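Wusavham Sorting Room - progress report for the Fundo small grants desk, August

Hello again! I promised a shorter report this time, so I'll get straight to the sorting work, where most of your money has gone since spring.

We're settled on bins and trays for the sorting tables now. I went back and forth on this for ages (sorry to anyone who had to hear about it) and finally picked plain plastic bins in strong colors, with bigger trays for whatever doesn't fit a category yet. The whole order came to 194 dollars from Pakuteck, delivery included, and that leaves 42 dollars in the supplies line.
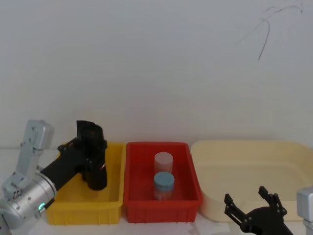 Yellow is for small loose items and red is for containers, and people pick that up fast. I used to print labels for everything and they peeled off within a month, so I'm very happy to go by color. The trays are easy to lift and wipe down too, and I'd like a few more of them.

We've sorted 31 boxes from the Maurya donation so far, with roughly 18 still to go. I had hoped to be done by now - the kitchen things took much longer than the stationery did, and lots of lids had gone astray.

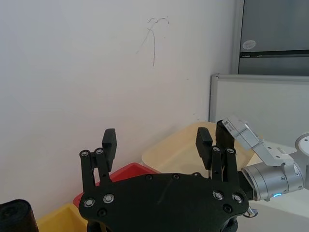
Corners of tables are my weak spot. Things get set down there "for a minute" and stay until closing, so I've added a ten-minute clear-up at 4 p.m. It's helping, though I still have to nag.

For next month I'd like to move the leftover 42 dollars to shelving, if that's okay with you. Receipts are in the usual folder, and I'll send the updated box list once the Maurya things are finished.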